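Climthorpe Home Help
Kitchen & Dining > Storage and Organizing

How do I set up a small coffee and breakfast table without it looking cluttered?

Posted by fladen_flat
292 views

We moved into a one-bedroom in May and the kitchen has almost no counter. What there is gets used up by the sink and the dish drainer. I bought a white table to go against the opposite wall and want to use it for breakfast things: mugs, a few plates, the toaster oven, a tray to carry stuff to the couch, and a jar or two.

My problems so far:

The top marks easily. I already have one ring on it from a hot mug and it won't come out with dish soap.

Everything ends up in the middle. By evening there is no room to butter a piece of toast.

I don't know if the mugs should hang or stack. There are only two of us but we own too many mugs.

I can't drill into the wall (rental), so no shelves or hooks. Budget is small. I would like to use what I have and maybe buy one or two things. Is a mat worth it, and what kind?

3 replies – sorted by votes

closeck_kitchen
12 votes – marked as helpful by the poster

I have had nearly the same setup for four years, also in a rental, also with a white top. What worked for me was covering most of the table and then keeping everything on the outside edge of the mat.

For the mat, I use plain heavy brown paper off a roll. It costs very little, you tape it underneath at the corners, and when it gets stained you throw it out and cut another piece. It is not waterproof, so wipe up spills right away or they go through. It also won't protect the top from anything hot, so you still need a coaster or a trivet under a hot mug. If you want something that lasts longer, get a silicone or vinyl sheet and trim it. Vinyl is easy to clean but some kinds stick to painted tables in warm weather, so lift it every week or so.

Leave the toaster oven off the paper completely. Mine sits straight on the table with a gap behind it and on both sides. Check the booklet for how much gap yours wants. Nothing goes on top of it, and no paper goes under it or next to the door.

For the mugs, get a mug tree. It takes up about as much room as one saucer and you don't need to drill anything. Two things to watch for:

Hang mugs on opposite sides. If you put both on one side the lighter trees will tip, mostly when you pull one off in a hurry.

Put it toward the back. The mugs stick out past the base, so it needs more space than the base alone suggests. At the front you will knock them with your sleeve.

Only hang the mugs you use every day. The rest can go in a cupboard or a box.

Plates go in a rack, on edge, in a front corner. A pile of plates looks neater but you always want the one at the bottom. Turn the rack at an angle if the corner is tight, it makes the plates easier to grab.

Then the tray goes flat at the back next to the mug tree, with nothing in it. If you store things in the tray you have to unload it each time you want to carry something, and after a while you stop using it.
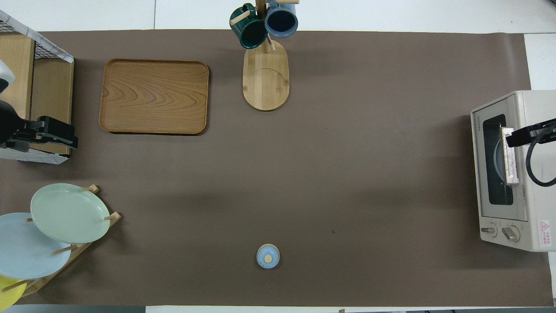 Everything around the outside: tray and mug tree at the back, plate rack in the front corner. The blue jar gets moved when you need the space.

The white ring on your table may be moisture in the finish. Try a soft dry cloth first, then a little petroleum jelly left on overnight and wiped off. Test it somewhere that doesn't show. If it is a laminate top, the jelly won't do much and you should try baking soda and water, rubbed gently.

edet2bedroom
4 votes

Agree on the mug tree. I would skip the paper, though. I tried it and it curled at the corners and looked messy after a week. I got a wipeable placemat for each place and left the rest of the table bare – easier to wash.

If you have a low cabinet next to the table, use the top of it. A wire basket up there can hold bread, fruit or napkins, and it keeps that stuff off the table.

no_counter_1204
0 votes

Own fewer mugs. We have two and wash them. Also measure before you buy a rack, some of them don't fit dinner plates.

Comment from fladen_flat

Thanks all. I'm going with the paper for now and will see how long it stays flat. The petroleum jelly took out most of the ring. Ordered a mug tree this morning, and four mugs are staying out. The others are in a box under the bed.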